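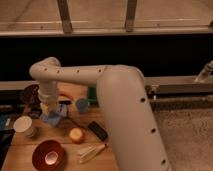
Can a small shop try the Perel kit before paying for the whole thing?

Perel lends out the arm, gripper and software for 100 days, and if you decide to keep it, what you paid for the loan comes off the price. You need your own table and a computer made in the last few years.

I've been wanting to write this one up since February, when Pradmont first listed the kit in their catalog with a single line of text and no price. Now there's a price ($4000 for the full kit, $200 to start a loan) and I've had enough evenings with it to say something useful. Short version: I'm having a great time, and a couple of things bug me.

What you get is the arm, a two-finger gripper, a mounting plate, the stop button, and the Rosenthal software, which is the part I would have paid for by itself. You teach it by moving the arm with your hands. Press the button on the screen, guide the gripper to the thing you want, close it, guide it to where the thing should go, open it. That's a lesson. The software plays it back, and after you've given it a handful of lessons with the object in different spots it starts filling in the gaps between them. The first time it went for a spot I hadn't shown it, I called my brother. He was polite.

My tabletop practice has been all household stuff: a bowl, a banana, something round and orange, a cup. I like working this way because the shapes are so different from one another. Round things teach you about how fast to close the fingers. A banana teaches you about angle, and it will keep teaching you for several evenings. Go slow with bananas! The default closing speed is too quick for anything curved, and the setting you want is hidden under Tool, then Advanced, then Approach (no idea why it isn't with the other speed settings).

Bowls are still my weak spot. Dropping something in is easy. Getting it back out means coming down steeply enough that the wrist clears the rim, and the arm likes to pick a lazy path unless you add a waypoint straight over the middle. Booker Mahmoud showed me that trick at the Grastmont open evening, along with a neat way of saving waypoints by name so you can use them again in another lesson. If you go to one of those evenings, find Booker early, he gets surrounded.

Now the gripes. The manual is thin. It covers setup well and then pretty much waves goodbye, so for anything past the second lesson you'll be reading the user forum. The mounting plate came with bolts that were too short for my bench and I had to go buy longer ones. And the software forgets your window layout every time you close it, which is a small thing, but I close it a lot.

Noise is fine. I can run it with the door open and still hear the radio. Setup took me one evening and part of the next, most of it spent on calibration, and the calibration screens are the clearest part of the whole package. Do it with the final table in its final place. I moved mine afterward to get at an outlet and had to start over.

Support has been good so far. I wrote in with 2 questions, both beginner stuff, and got full answers with screenshots. They also fixed a typo in the gripper menu that I mentioned at the end of the second email, so somebody over there is reading all the way down.

If your work is mostly one part going from one tray to another, you can probably get by with something simpler and cheaper. If you have a mix of odd shapes and you like to tinker, put your name down for a loan. Pradmont handles the sign-up, and the next batch of kits goes out after September 28, 2023. Bring longer bolts.

Next issue I'll go through the named waypoints properly, with the settings I ended up using for the banana.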